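Open Day at Clinon Fills the Old Plirkura Works

The line went out the gate and past the bus shelter by mid-morning, and for a while it looked as if the coffee would run out before the doors were properly open. Clinon, the robotics firm that moved into the old Plirkura works two winters ago, held its first open day this August, and 1466 people came through, which the staff at the front desk counted with a clicker and then announced over the loudspeaker to a very nice round of applause.

Plenty of the visitors had come for the building as much as for the robots. The works opened in 1957 and closed when many of us were still in school, and there were grandparents in the hall pointing out to anyone who would listen where the presses used to stand and which stairs you were never supposed to use. The stairs are still there, and you are still not supposed to use them.

Clinon makes software for household robot arms, the kind meant to help in a kitchen or a laundry room, and most of the teaching is done in simulation long before a real arm gets anywhere near a real plate. That was the part that drew the biggest crowd. In the back hall the company had set up a wall screen and rows of folding chairs (40 of them, all taken from the first session on), and the engineers ran their kitchen program, called Isard, again and again through the afternoon, stopping whenever a hand went up. And hands did go up! One boy near the front wanted to know if the robot could get burned, and a woman behind him asked, quite reasonably, whether it could be taught to close a cupboard after itself, because her family could not.

The kitchens are drawn up on the computer down to the outlets on the wall and the knobs on the range, and Isard has 2097 of them so far, no two laid out quite alike. The afternoon's kitchen had a six-burner gas range with a microwave above it, a coffee machine on the counter to the right, and a teal mug on a white plate inside the open microwave.
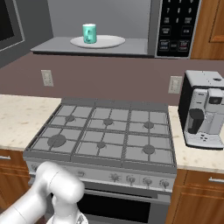

Between sessions people could try steering an arm on the screen themselves with a pair of hand controls, and this was a good deal harder than it looked from the chairs, as your correspondent can confirm. The children were better at it than the rest of us, and a few of them had to be coaxed away with the promise of dumplings from Fu, the lunch counter across the road, which had brought a cart over for the day and sold out well before closing.

Clinon says it hopes to open the doors again next summer, with a longer session in the back hall and more chairs. Anyone who left a green umbrella by the coat rack can pick it up at the front desk.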